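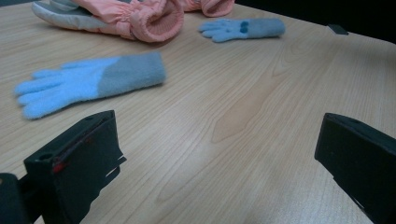 Wednesday, 1st December - gloves

Woke up late and the kitchen window was white at the corners. I decided to look for the winter things at last, which I am promising myself since September. The bag was behind the suitcases, and it took me 30 minutes to get it out and put everything else back.

I put a light blue glove flat on the table, the fuzzy knitted one. I had forgotten how big it is. In the shop in Plorkham it seemed a normal size, but my fingers swim in it. Still, I like the colour very much, and it is soft.

The two scarves smell of cupboard, so they will hang on the balcony tonight. The grey hat I will give away.

Tomorrow I must buy wool soap and bread, and post the parcel before 3.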